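Storing dry food at home: frequently asked questions

Most of what gets passed around about pantry storage comes from people selling something. I have kept a dry store for my household long enough to have wasted money on the wrong things, and these are the questions that come in most often. If your favorite trick is missing, I probably tried it and saw no difference.

Do I have to throw food out on the date printed on the package?

Usually no. On most dry goods it is the maker's guess at when the taste starts to slip. Rice, dried beans and plain pasta will often be fine well past it. Baby formula is the exception and you should follow that date. For the rest, open it, look at it, smell it. A rancid smell, like old paint or crayons, means the fat has gone off.

How long do instant noodles keep?

Less time than people think. Many kinds are fried before they are packed, so they carry oil, and oil turns. I plan on eating mine within 10 months of buying them. I have read claims of ten years and more from people who, as far as I can tell, have never eaten a ten-year-old noodle. Keep the packets sealed and out of the sun, and don't stack cans on top of them unless you like crumbs.
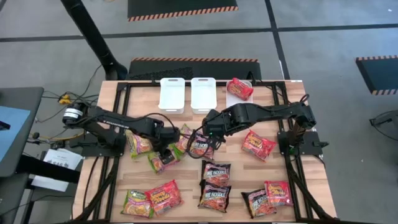

Are matching bins worth the money?

I doubt it. A bin keeps small packets from sliding around and lets you pull a whole group out at once. Any bin does that. The Gavico set I was talked into cost three times what the plain ones did, and the lids cracked the first July. An open bin does nothing to keep food fresh. It won't stop moths either, whatever the label hints at.

What about vacuum jars and the little oxygen packets?

Oxygen packets work, in a container that really seals. In a zip bag they are close to useless. The Cloruvach pump jars are nicely made, but mine lose their seal in a few weeks and I can't see that the flour inside keeps any better than flour in a clean glass jar with a rubber ring. If somebody has a proper side-by-side test, I would like to read it.

I found a moth. Do I have to empty everything?

Yes, sorry. Look for webbing in the corners of flour and cereal bags, throw out whatever has it, and wipe the shelves down. Bay leaves do nothing that I could ever measure. Arvid Bråten wrote in to say his grandmother swore by them, and I believe that she did.

Should I sort by date or by type?

By type first, then by date inside each type. Sorting the entire pantry by date sounds clever until you want lentils and have no idea where they are. One open bin for each type is plenty for most homes – soups and noodles, grains, baking. 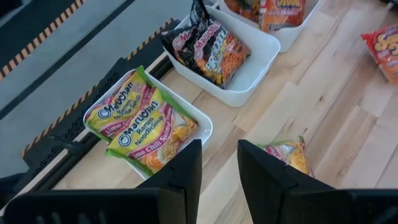 Put new packets at the back or the bottom and take from the front or the top. If a bin is full, you don't need to buy more of what goes in it, and that is the only inventory system I have seen a family stick with past the first month.

Is buying in bulk cheaper?

Sometimes. Check the price per ounce on the shelf tag, not the size of the sign. I once bought a case of 36 Benítez soup mixes at a "club price" that came out higher per packet than the corner store. Then half of them went stale, so add that to the bill.

Do I need an app to track it all?

I tried Ivell for 2 months. It wanted every item scanned in and scanned out, and it was wrong by the second week, when the rest of the household stopped playing along. A sheet of paper taped inside the door has done better – you cross things off while you're standing there.

What temperature should the pantry be?

Cool and steady. The cabinet over the stove is the worst spot in most kitchens, and also where many people keep their oil and spices. Move those first.

Last updated Mar 12, 2021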